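Pince Grelline G7 : test longue durée et défaut de maintien

Par Mélanie Gill, 16 janvier 2022

La Grelline G7 est une pince électrique à deux doigts vendue avec son support de caméra de poignet. Nous en avons monté deux sur la cellule bimanuelle de l'atelier de Brenonholm, pilotées par le contrôleur Caron. Tâche retenue : décrocher et raccrocher de petits objets sur un panneau mural à crochets, 600 cycles prévus.

Le montage ne pose pas de difficulté. La bride tombe juste, le câble d'alimentation est long, trop long même : la boucle qu'il forme le long du bras doit être reprise avec des colliers non fournis. L'ouverture est franche, la répétabilité correcte.

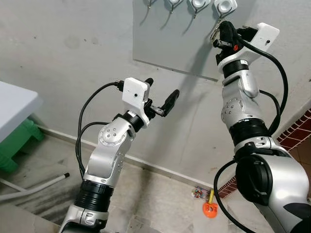 Prise sur le crochet de droite ; pince gauche ouverte, à l'écart du panneau.

Au cycle 427, l'objet a été lâché à la pince droite, bras levé. Aucun ordre d'ouverture dans le journal. Le contrôleur a continué d'afficher « prise confirmée » pendant 8 secondes et le bras a terminé sa trajectoire à vide. Cause relevée : micro-coupure au connecteur du poignet, mis en traction par la boucle de câble. À la remise sous tension, la pince refait son initialisation et s'ouvre, sans demander d'acquittement.

C'est ce dernier point qui pénalise le produit. Une perte d'alimentation doit figer les doigts et remonter un défaut. Orketthorpe, le distributeur, annonce un correctif du micrologiciel, sans date.

Dans l'attente : brider le câble à chaque articulation, interdire le passage sous la charge, désactiver l'initialisation automatique (paramètre 7).

Mécanique : bonne. Gestion des défauts : insuffisante. Achat à différer pour toute charge portée en hauteur.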